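December 13, 2024
Wire bundle picking, box to table. Notes mostly for me and whoever takes the Isitley rig next.

Where we were: old method picks a single grasp point from the top view, closes to a fixed width, lifts. Fine on blocks and bottles. Rubbish on jumper wires. It either gets three strands or drags half the compartment up with it. Moulin set from the start of the month has 2508 grasps logged with the old method, so that's the baseline, not touching it.

New idea, same as on the whiteboard: don't choose a point, choose a clump. Close slowly, stop when the motor current levels off instead of when the fingers reach a width. Then a short lift, pause, look from the wrist camera, decide keep or let go. The look is the new part. Without it we only know the fingers are shut on something.

What I changed today
- closing speed down to a third of what it was
- pause after short lift, 5 frames from wrist cam, take the median
- keep/let go decided by Lorkitz, trained on the hand-labelled frames only (200 of them, which is thin)
- approach angle now follows the long side of the compartment. Before it was square to the box and kept catching the cardboard dividers. The tops of those are getting ragged, need a fresh box soon

Ran it through before lunch. 19 tries that counted. I threw out the ones where I had left the old closing width in the config, my fault, wasted most of an hour wondering why nothing had changed.

Result so far: it holds. Thick bundles stay put between the fingers when the arm swings out over the table, which the old method hardly ever managed. Failures are nearly all the same kind, loose loops hanging outside a finger and snagging on the next thing along. The current reading can't see those at all, it only knows about what is squeezed. Lorkitz can see them but calls them background half the time. Yellow and purple worst?? Not sure if that's colour or just that those were the ones on the outside. Check before claiming anything.

Other problem: reflections. Floor is shiny green and the ceiling lights come back off it, and when the wrist tilts far enough to see past the table the bright patches throw the exposure. Wires go dark, mask shrinks, it lets go of a perfectly good bundle. Tried locking exposure at the start of each try, helps a lot. Tried cropping the top of the view as well, helps more, but then we lose the ends of any bundle that sticks up high. Left exposure locked and crop off for now.

Questions
Should a grasp with trailing loops count as a success? Torkia protocol says object clear of the container, nothing about tidy. I'd say score it twice, held and held clean, and report both. If we only report held the numbers will look lovely and mean nothing.

Does the slow close matter on its own, or is it only the look afterwards? Need a run with slow close and no look. Should of done that first.

To do
- label more wrist frames, loops outside fingers as a class of their own
- slow close / no look run, same box, same fill
- put the bundles back by hand between tries, not by tipping. Tipping knots them and the later tries get harder than the early ones, so the order matters when it shouldnt
- copy logs off the rig before anyone updates it
- wipe the wrist lens, there's a smear low down

Config is saved as clump_slow. Don't overwrite it, the old one is still needed for the baseline.

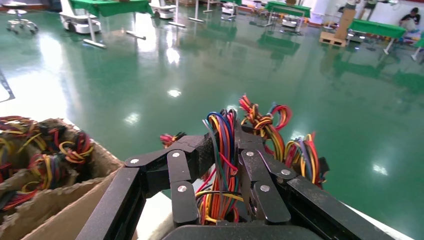
Picking up again after a break. Re-scored the morning tries by the held / held clean split and it does change the picture, held clean is a good way lower. Leaving the threshold where it is until the new labels are in. Next run starts with the left compartments.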